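Pasine (robot)

Pasine is a two-armed household robot designed by Libor Kuruc and Hawi Tekleab in the shared workshop Privstead. The project exists in two forms: a physical machine, which is still unfinished, and a simulated version, on which most of the daily work is done. The name was first used for the arm controller only and was later extended to the whole robot.

Origin

Kuruc began with a single arm clamped to a bench in his apartment kitchen. The arm could lift 200 grams and was controlled by a program that he wrote in the evenings. When he joined the workshop, Tekleab proposed to add a second arm and a torso, and to plan the movements of both arms together. The two builders agreed that no new motion should be tried on the motors before it had run in simulation. This rule came from an early accident in which the elbow joint was driven against its own stop and a gear was stripped. The replacement took 7 weeks to arrive.

Design

The robot has a torso with one arm on each side, and each arm ends in a gripper with two fingers. The fingers of the physical version are cut by hand and covered on the inside with rubber from a bicycle tube. Marcelino Damasceno, who repairs bicycles in the same building, supplied the rubber and also the first cable guides.

The motor drivers are placed in the base, as low as possible, so that their weight helps against tipping. Power comes from a bench supply. A battery was planned, but the builders postponed it several times – the last time in December – and at present the robot works only with a cable.

Simulation

The simulated version was prepared by Amanuel Fikre. He made a room with furniture and several kinds of tiled surface, and placed the robot in it. The control program is the same one that runs on the real arms; only the lowest layer, which speaks with the motors, is exchanged.

Views are rendered from the head and from close behind the grippers. The head view is used for checking where the arms are in relation to the body and the furniture. The gripper views show less of the room, but they are useful for seeing whether the fingers are open evenly. 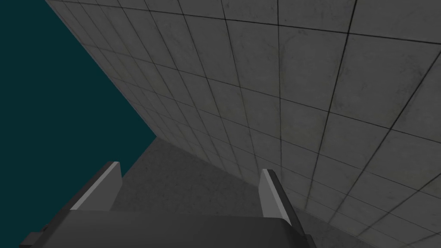
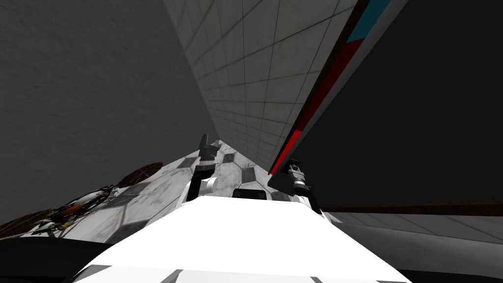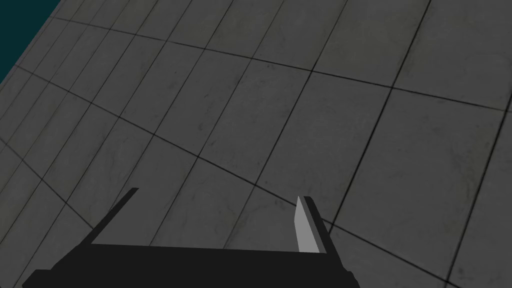
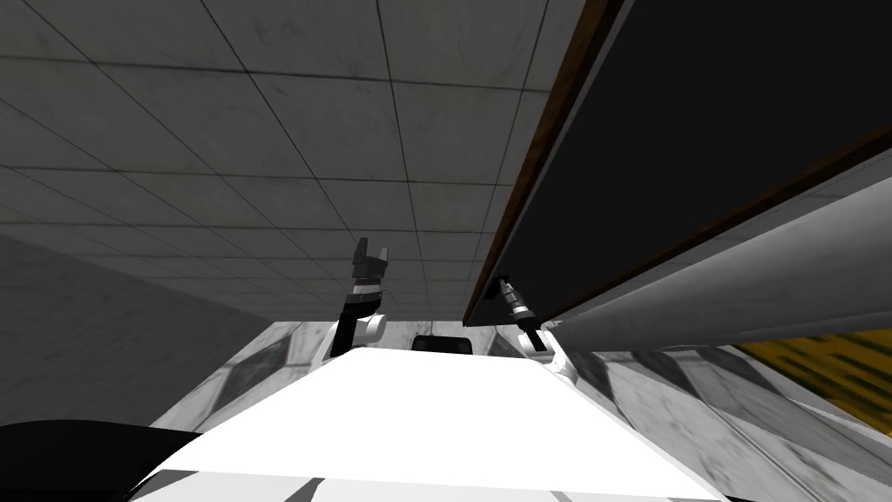
Simulated views of the robot's grippers in the tiled room. The second and fourth also show the white torso.

Fikre stores each run together with the joint positions, so that a movement can be repeated later with changed settings. A complete run is short, but the rendering is slow on the workshop computer, and longer series are normally left to work during the night.

Known problems

The most discussed problem is the distance between the arms and the furniture. The planner treats each arm as a chain of simple cylinders, and these are thinner than the real wrist with its cables. A path that looks free to the planner can therefore pass too near to an edge. Corentin Gaillard wrote a correction called Petchrat, which makes the cylinders thicker by 10 millimeters. It made the paths safer, but it also closed some narrow places which the arm could reach before. Kuruc and Gaillard have different opinions on this value, and it can be changed in the settings file.

A second problem is friction. In simulation the fingers hold small objects more firmly than the rubber does in reality, and the closing force must be adjusted again by hand when a task is moved to the physical arms.

Related projects

The motor driver board was taken from Wasteck, an earlier sorting machine made by Damasceno and Tekleab. Only 2 of these boards were built. Both are now installed in Pasine, and the sorting machine is not in use.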